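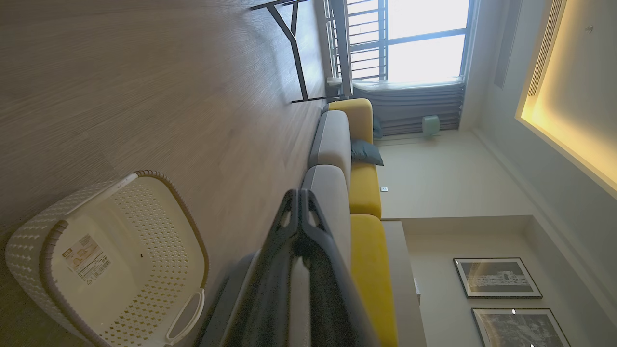
Does the choice of gripper change how well a wrist camera can be used to find household objects?

It does, mainly through how much of the view the fingers cover and how much light they throw back into the lens. In our tests these two things mattered more than the resolution of the camera.

4.2 Effect of the gripper on the wrist view

We compared two grippers on the same arm, with the same camera and the same controller settings. The first, the Trarnodik, has black fingers with a glossy face. The second, the Turia, is narrower and has a matt finish. Both were bolted to the same adaptor plate, made for us by Dennis Kettle, so that the distance from lens to fingertip stayed the same within a millimetre.

The camera sits on its side on the adaptor plate. There was no room for it any other way without moving the cable guide, and the cable guide had already been moved once. We kept the images as they came off the sensor and did not turn them before labelling. Figure 1 is a view with the Trarnodik fitted, in a living room, with the floor on the left and the ceiling on the right. The finger comes up from the bottom centre and hides part of the lower grey cushion on the sofa. The white laundry basket in the lower left corner is not behind the finger, and its open side faces the camera.

Each gripper was used for 47 runs. A run began with the arm in its rest position and ended when the controller either reported a target pose or gave up. The runs with both grippers gave 3,301 images after duplicates were removed. Larysa Hrynyshyn and Ivone Vieira labelled them separately, and where their labels differed Atieno Mugo made the final choice. Of these images, 730 were set aside for testing and were not looked at again until the settings had been fixed.

Glare was the harder problem to deal with. The glossy finger picks up light from windows and lamps, and the exposure control then reacts to the finger as well as to the room. Figure 1 also shows a strong window at the top, where the daylight is overexposed but dark railing bars can still be made out. In images of this sort the detector did poorly on pale objects near the glass. Locking the exposure helped with the Turia. With the Trarnodik it helped only when the blinds or curtains were drawn, and we did not pursue it further.

We also tried masking the finger. A fixed mask was drawn for each gripper in its open position and applied before detection. This removed most of the false detections on the finger itself, including a group in which the rounded cutouts near its top edge were taken for cup handles. The mask has to be redrawn if the camera shifts on its plate – this happened once, in October, after a hard stop against a table.

With masking on, the Turia found the target in over 65 per cent of the test images. The Trarnodik was lower in every room we used, though the gap was small in rooms lit only from the ceiling. Hertta Karppinen repeated part of the test with matt tape on the Trarnodik and saw less glare, but the tape lifted at the corners after repeated grasps, and those runs are left out of the results in Section 5.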